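Linduveck kitchen puts arms on the late shift, staff get new jobs and a few headaches

Linduveck's central kitchen on the Zollby road switched two of its packing stations over to robot arms this month, and the people who used to stand at them are now mostly upstairs, in front of screens.

The company makes meals for schools and care homes. It says no jobs go this year. 20 workers have moved so far, all from the late shift, the one that was hardest to fill.

"I was on my feet nine years," said Bontu Gebreyes, a shift lead who now checks the arms' practice runs. "Now I sit. My knees like it. My back is still deciding."

The arms come from Sopacua, a small supplier that trains them in a simulated kitchen first, then on the floor. Every item gets tried on the computer before it goes near a real counter - jars, eggs, pitchers, lettuce, cutlery. Gebreyes and two others watch the runs, mark the bad grips and send them back with a note. They had cleared 1,573 runs by the end of last week.

That part of the work is new to everybody. It pays a grade higher than the line, which was the unions main demand in the spring. It also comes with a test, and 3 people who took it did not pass. They are back on packing, day shift, at their old rate with another try in November.

Dimas Pelupessy was one of them. He is not bitter about it, he says, but would of liked more than two afternoons of training.

"They gave us a login and a binder. I know how a egg should be held. I did not know how to write that down for a machine."

Linduveck says the course will be longer next time. Breaks are another sore point. The line used to stop for everyone at once, now the arms keep going and someone has to stay with them, so people eat in ones and twos. A rota went up on the notice board, came down, and went up again.

Output on the late shift is set at 300 trays an hour, same as before. Management would not say if that goes up.

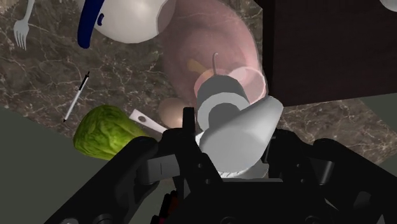 A simulated practice run on a marble countertop, with a white cylinder in the gripper. Image: Sopacua

A second site, at Isten, is on the list for next year. Staff there were told by letter and a meeting is planned for November. The union wants the pay grade in writing before any arm gets bolted down - Linduveck says it is "open to that conversation."

Gebreyes has been asked to go over and train the Isten crew. She has not said yes yet. It is a long bus ride and the offer does not cover it.

3 comments

packer_lou
Two afternoons?? It took me a week to learn the label printer

Marnie T.
My sister works there, says the breaks thing is way worse then they make it sound. You eat alone looking at a wall. Good for Bontu on the knees tho

oldzollby
Pay her bus fare.

We use cookies to keep this site running and to measure visits. Accept all / Manage settings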